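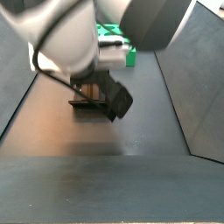

Sketness is a grasp planning package from Nidirel, and I have been running version 6 on one arm since August. It takes camera input, proposes grasps, ranks them and hands the best one to your controller. My test is a shape-sorting job: pick up a block, match it to its pocket in a green tray, put it down. The planner does well with blocks that have clear edges. A brown ribbed one held close to the floor of the enclosure, with the black cable crossing in front of the gripper, is the sort of view that used to break my old setup. Sketness keeps its estimate of the block through most of that, and when it loses it, it says so in the log.

Setup took me an afternoon. The calibration wizard wants 60 poses and there is no way to resume if you stop partway. The ranking settings are in one text file, which I like. Collision checking is slow on walls that slant, and I ended up entering mine by hand.

Matching is the better half of the package. The tray has 13 pockets, and the two small square ones side by side gave it the most trouble. The arch was never a problem. 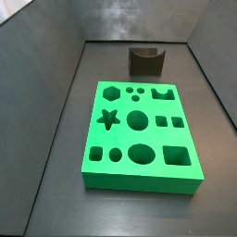 Does it need a graphics card? The planner runs on the processor alone, but the matching step is too slow to be useful without one.

A single-arm license is $275 a year. I bought mine through Ivwood, and support goes through them too. Replies were slow but correct. The manual still describes the old menus.

Reviewed January 6, 2026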